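Notes from the Back Bedroom: giving up the big light

I have been trying to sleep better since November, and a few of you wrote in to ask how it's going, so I'm handing the whole column over to it this time. Short version: pretty well! Long version: I have become the person who walks around her own apartment at 10 p.m. switching things off and muttering.

It started with Signe Oddsson, who runs our book swap and goes to bed at an hour I used to think of as late afternoon. I was complaining to her that I'd been awake at 3 again, and she asked me what my bedroom looked like with the lamp off. I had no idea. So that night I turned everything off and stood there, and oh my goodness. The charger had a light. The power strip had a light. The air purifier (a Sareck, bought in a panic during allergy season) had a light you could have read a menu by. I counted 11 of them, in a room with one bed and one chair.

So I got out the black electrical tape. A little square over each one, and for the purifier two layers. It took less time than making tea. The first night I lay there thinking it was silly, and then it was morning.

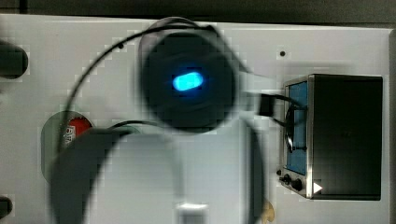 Page last changed: November, 9:40 p.m.

The overhead light was harder. I grew up in a big-light house. My mother put it on at dusk and it stayed on until the last person went up, and I've done the same in every place I've ever lived. Now I use the two small lamps in the living room after dinner, both with warm bulbs, and I've moved the puzzle table under one of them. My brother came over and asked if the power was out.

Macarena Llorente wrote to say she tried curtains first and wished she'd saved her money, as her street isn't that bright to begin with. Mine is, so I did spring for the lined ones from Quintana. They came to 80 dollars with the rod, and they're a bit too long, and I still haven't hemmed them. The cat sleeps on the extra.

Things I tried that did nothing for me: the lavender spray, the heavy blanket (too hot, gave it to Janaína Figueiredo, who loves it), and counting backward from 642, which Iolanda Arruda swears by. I got to 590 and started planning a grocery list.

I still wake up some nights. I just don't lie there looking at a row of tiny glowing dots anymore, and I fall back to sleep faster, usually before I've had time to get cross about it.

If you've got a trick of your own, send it to me before the next issue and I'll print as many as fit. Please, no more lavender.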